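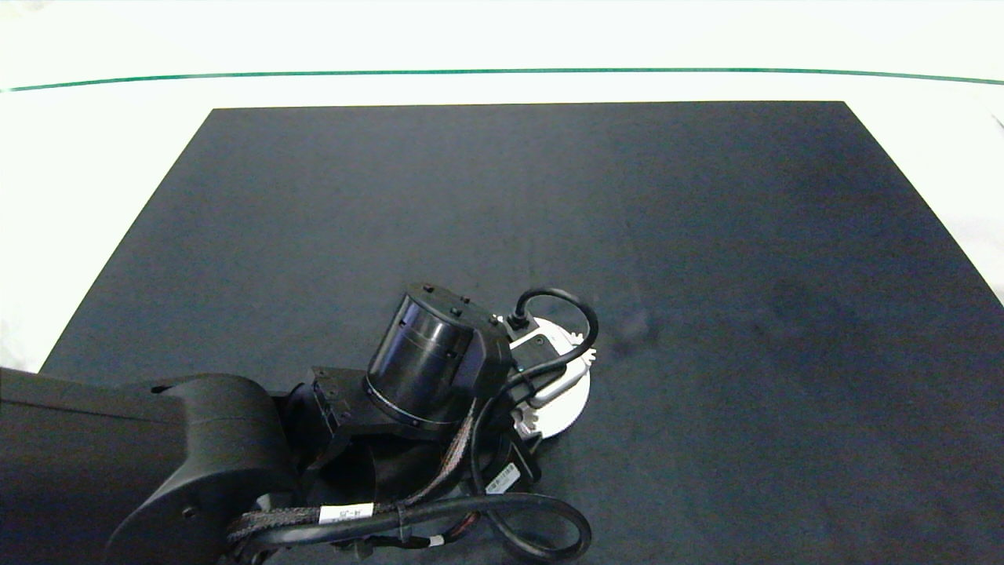 ¿Qué es el valor tonal de un color?
Lo claro o lo oscuro que es, sin importar si es rojo, verde o morado. Un amarillo limón tiene un valor alto, un azul marino lo tiene bajo, y los grises se mueven por toda la escala.

Os lo pregunto el primer día porque casi todos llegáis pensando en el tono (¡yo también, en mi época!) y luego las acuarelas salen planas. Este trimestre en el taller Ceva vamos a pintar mucho gris. Ya sé que suena aburrido, pero a mí me encanta, y en septiembre, cuando pasemos al color, lo vais a agradecer.

Material: papel de 300 gramos, 2 pinceles redondos y un tubo de negro. Yo uso el Brestari, que tira un poco a frío; si tenéis otro en casa, traedlo y comparamos.

Un gris mate y oscuro parece fácil hasta que lo pones junto a un blanco muy luminoso. Entonces se hunde, parece casi negro, y os dan ganas de aclararlo. ¡Quietos! Entornad los ojos y mirad otra vez antes de tocar nada. Con los reflejos tenues pasa algo parecido: son un gris apenas más pálido que el fondo, con el borde blando, y casi siempre los pintamos demasiado claros.

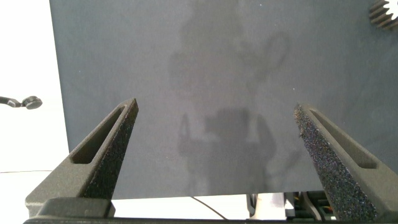 Ejercicio para casa

Una escala de grises en una tira de papel, de blanco a negro, dejando secar cada capa. Dedicadle 20 minutos, no más. Entrega: 25/06/2018, con el nombre por detrás.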